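A Small Table and a Box of Paper Cups

Silviu Pascu keeps his paper cups in a shoe box under the bed. He started to collect them when he moved to Kustbridge for work, and today the box is not enough, so there is a second one on top of the wardrobe. I visited him in November, in the late afternoon, and we talked in his bedroom because, he said, the kitchen belongs to his sister and her baking.

"I have 159 now," he told me. "My sister says 159 pieces of garbage. But she also brings me cups when she travels, so I don't believe her so much."

The rules of the collection are simple. A cup must be paper, and he or a person he knows must have drunk from it. He does not buy new cups in packs, with one exception: a sleeve from a party store in Udham, which he bought for the children of his sister and then could not give away completely. He kept 2.

When he wants to look at the cups, he takes out the small table and puts a tablecloth with monsters on it. The cloth is left from a birthday. I asked if he did not prefer something more quiet, a plain color maybe.

"I tried plain," said Silviu. "A brown cup on a gray cloth, it is like a meeting in an office. With the monsters I am in a good mood, and the children want to sit with me. They each have a favorite one and they fight about it."

He likes to lay the cups on the side. Standing, he explained, they hide the most interesting part.

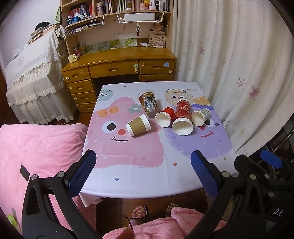

"You have to look at the mouth of the cup," he went on. "How the rim is rolled, if it is white inside or not. Most people remember only the print. I remember the rim, because this is what you feel when you drink."

He has a weakness for the small sizes. The tall ones are more impressive, he admits, but they take space, and a small cup usually means that somebody drank a coffee standing up and talked with the person behind the counter. One of his first was from Cozma, a bakery near his old apartment which closed six years ago. He still knows what he paid for that coffee, and he still thinks it was too much.

Cleaning is the difficult part. He rinses each cup with cold water only, wipes it with a soft cloth and leaves it on the windowsill until the next morning. Hot water opens the seam, he says, and then the bottom falls out after some weeks. Cups with milk in them he washes two times – the smell comes back otherwise, and the whole box takes it.

I wanted to know if there is a limit. He thought for a moment.

"200. At 200 I must stop, or I must give away one for each new one. I promised this to my sister." He has also promised to lend part of the collection to Zasico, a small café in Kustbridge where the owner has an empty shelf above the coffee machine. They have not agreed yet on which cups. The owner would like only the colorful ones, and Silviu wants to send the brown ones too.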